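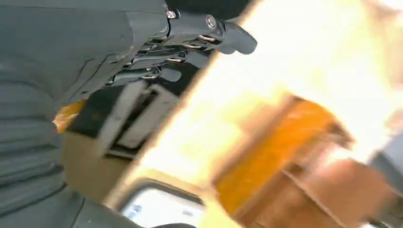 I've been meaning to write up our bench rules for months, and the thing that finally pushed me to do it was an argument about light. Fidel Olivares reckons that lighting doesn't belong in a safety document at all, that it's a data quality thing and should live with the camera calibration notes. I said rubbish. When half of what the wrist camera sees has gone to white, like it has there with the bright glare pouring in on the right, you can't tell where the furniture ends and the clear space starts, and neither can whoever is driving the hand. So light went in, as rule one, and Fidel bought the coffees.

A bit of background if you've only just started reading. I look after the manipulation bench at Grolleck, which is a small outfit with a big shed, and we do teleoperated handling of ordinary household stuff. When I started, the rules were a laminated sheet from our old site at Rirkstead. It had been written for a caged arm that picked up one part all day and it was mostly about the cage. We don't have a cage! The stuff on our table changes every hour and there's usually a person standing near it with an armful of things to put down.

So I rewrote the lot over February with Beril Ekinci, who did years of plant safety before she came to us and has very firm feelings about the word "should". If a rule has "should" in it she crosses it out and writes "must", or she crosses out the whole rule. We lost a fair few that way and I don't miss them.

Here's where we ended up, minus the boring bits about sign-in.

Light. Before the first run you check the live wrist view with the arm at the far end of each reach, both sides. If you can't make out the edge of the table or the nearest cupboard, the blind comes down. I used to let people just turn the exposure down and carry on, but then the grey hand against the grey arm turns to mud and you've swapped one problem for another.

Clear margin. Anything that isn't part of the task stays at least two hand widths off the path. Necati Öztürkmen wanted this in millimetres and we had a long back and forth over it. He's right that millimetres are proper. But I've watched people set up a table, and they will use their own hand and they will not go and find the ruler. We put the hand widths on the wall and the millimetres in the document, and everyone's happy except Necati.

Speed. Slow mode until the operator has touched, or nearly touched, every object once. This is the one people moan about. If the picture off the wrist camera smears when you move, you're going too quick for a table you haven't learned yet, and it's a handy sign because you don't need to look at any numbers to spot it.

Fingers. Look at the hinge pins before every session and again after lunch. Properly look, torch in hand, every knuckle. The little pins on our sort of hand can walk out sideways, and we had one go at 927 hours, well short of the 2,000 I'd been told to expect by the bloke who sold us the spares. It ended up in the bottom of a toaster and took Sheldon Fraser most of an arvo to fish out. The fasteners on the wrist plate get a paint mark across them so you can see if they've turned.

Stop button. One person holds it and that person does nothing else – no phone, no notes, no passing things over. We had a near miss last year when the holder put it down to move a box, and I was the holder, so I'm allowed to be preachy about this one.

Mebrat Workneh from Trelley came through a while back and asked why we hadn't just adopted the big published standard word for word. Fair question. We do work to it, and the risk assessment follows it section by section, but it's a thick read and it was never going to get stuck up beside a kettle. The wall sheet is one page. The folder is the folder.

Still on the list: what to do about gloves (Beril says none near the fingers, Fidel has a skin thing and wants them), and whether visitors count as operators if they only have a go for 3 minutes. I say they do. If your lab has sorted either of those, drop me a comment, and if anybody's got the old Hamel checklist in a form that isn't a scan of a fax, I'd love a copy.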